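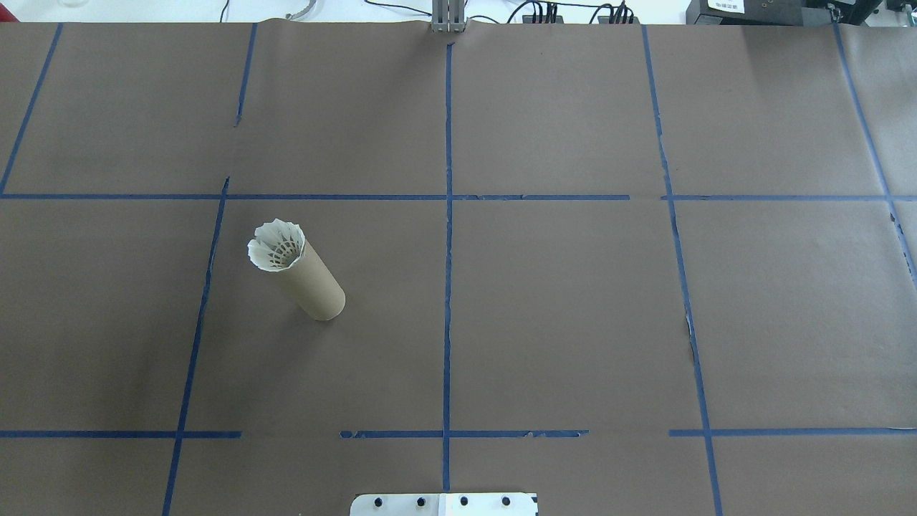
Brirndale Badminton Club — Gear & Hall Team

Paper on the table, tape on the paper. Cheapest sorting setup going and we've used it since September. Notes below so people stop emailing me.

What to get
Brown kraft paper, the wide roll. Ours is 900 mm and came from Sallar in the industrial park. Dark blue painter's tape. Scissors, or just tear it. Torn ends look rough but hold fine.

Laying it out
Paper down first, curl side under. Leave it overnight with a couple of heavy books on the corners if it's fresh off the roll. Then tape, long lines one way, long lines the other. Don't bother with a ruler. Ours wander all over and the cells still do thier job. Make them big enough to stand a tube in with room for your hand.

If a strip wrinkles, leave it. Pull it up and you take the top layer of the paper with it. Gap in a line — patch it with a short bit and move on.

Sorting shuttles
One cell per condition. Match, training, kids' feeding drills, bin. Write the label on a scrap of tape so you can shift it later. Pencil doesn't show up on blue, use a paint marker.

Stand a tube upright in its cell, shuttle in the mouth skirt up, and you can check the feathers without handling them. Look down into the skirt. Snapped shaft or a feather twisted out of line, goes to training. Two snapped, bin.

Don't jam them. Cork end leads, always, same way for the whole tube. Mixed directions wreck the feathers on the way out.

Storing
Feathers hate dry air. Spare tubes go in the low cupboard, away from the heater, lids on. Veres hall is worse for this than Skerkavness, so take fewer over there in winter.

Old tubes
Keep the cardboard ones. Good for knitting needles, paintbrushes, posters cut down, offcuts of dowel. Colour of tape round the top tells you whats in it. Flatten the split ones for recycling, metal ends off first.

Changing the paper
When the cells get grubby or the tape starts lifting at the edges. Roll the whole lot up with the feather bits inside and you've saved yourself a sweep.

Grip tape and string notes are on the other page. Anikó Magyar has the paint markers, ask her before buying more.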